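Textbooks > Home and Workplace Skills > Sample Chapters

Search this site Enter title, topic or keyword Go

Chapter 4
The Flat Surface: Setting Up, Clearing and Keeping a Work Table

I want to start this chapter with a confession about my dining table. For most of the years I was teaching this course, I told students to keep a clear work surface, and then I went home and ate dinner on a tray because the table was buried. Mail, a stapler, two library books, half a jigsaw puzzle (it was my sister's, and she did want it back). I knew all the rules. I just thought of them as rules for workplaces, and my table as something else.

So this chapter is about tables. All of them! Kitchen tables, sewing tables, the long one at the back of a packing room, the one you fold out in the garage in February when it's too cold to saw anything outdoors. You've already read about shelves and drawers in Chapter 3, and you may have noticed how much easier it is to write rules for a shelf. Things go on a shelf to stay. A table is different. Things land there on the way to somewhere else, and a lot of them never finish the trip.

4.1 What is the table for?

Before you clear anything, answer that question in one sentence and write it down. "I cut fabric here." "We pack orders here." "The kids do homework here until dinner and then we eat." That last one has two jobs in it, and that's fine, but you need to know it going in, because a table with two jobs needs a changeover, and a changeover needs somewhere for the first job to go. We'll get to that in 4.4.

When I taught the evening version of this class at the Brorkton center, I had everybody do this on an index card. We ended up with 76 cards over a couple of years and I kept them all in a recipe box. My favorite says "I don't know, it came with the apartment." I've used that card to open this lesson ever since, and somebody always laughs a little too hard.

Once you have your sentence, sort whatever is on the table into three kinds:

Fixed things. They're bolted, clamped, plugged in, or so heavy you'd need a friend to shift them. A sewing machine usually counts. So does a vise.

Working things. You pick them up and put them down all through the job: scissors, tape, a marker, a ruler.

Strays. Everything else.

Most people want to start with the strays, and I understand it, they're the satisfying part. Start with the fixed things anyway. Where they sit decides how much open surface you've got, and you can waste a whole afternoon arranging pencils around a machine that ought to be two feet to the left.

4.2 Fixed things go to the edges

I'm a bit of a bore on this subject. If something is going to live on a table permanently, push it to the far side or out toward the ends, and keep the middle open. The middle is where your hands want to be. I once measured a student's craft table that was 300 centimeters long, a beautiful big thing, and she was doing all her work in a patch the size of a place mat because the printer sat smack in the center.

Look at where the big equipment sits in Figure 4.1, and then at what that does for the rest of the tabletop.

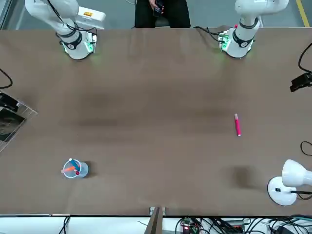
Figure 4.1. Two arms mounted along the far edge of a wide brown table, with a pink marker lying out on the surface.

The two bases are spaced well apart, and there's a good wide stretch between them. The surface is a plain matte brown too, and I'm fond of that. A matte top doesn't throw the light back at you, and a bright object shows up on it right away. You found the pink marker before you finished reading the caption, didn't you?

Now try the marker on your own list. Is it a working thing or a stray? You can't tell by looking at it, and I can't either. If the job calls for marking something, it's a working thing and it should have a spot. If it's left over from something else, it's a stray. The same object can be one in the morning and the other at four in the afternoon, so sort by the job and don't worry too much about what kind of object it is.

Cables deserve a word while we're here. Anything plugged in brings a cable with it, and cables wander. Run them down the back or along the thing they belong to, so they stay out of the open part of the table. I use the soft fabric ties that come on a roll (the Titon ones are what our supply closet had, any kind will do). Please don't use tape. It leaves a gummy stripe, and then you have to read all of section 4.5 on cleaning.

4.3 How much open surface is enough?

My rule of thumb is that the open part should hold the largest thing you work on, plus both your forearms laid flat next to it. Go try it now. Put the book down, I'll wait.

If you didn't have room, you have two choices: move a fixed thing or take up smaller work. Buying a larger table is a third choice, I guess, but in my experience the new one fills up by spring. My own did. I measured it before and after, and I'd gained 123 centimeters of length and nearly 717 square inches of clutter (yes, I mixed my units, and yes, you'll lose a point if you do that in the exercises).

Key words in this section: fixed thing, working thing, stray, open surface, changeover

Before you go on
Write your one-sentence card. Sketch your table from above, with the fixed things drawn in. Shade the open surface and bring the sketch with you to 4.4.

Related titles
The Nilsuwan Workbook of Small Kitchens
Clinen Guide to Everyday Surface Care
Shelves and Drawers (Sample Chapter 3)
Packing a Box That Survives the Trip
Teacher's Notes for Chapters 1 to 6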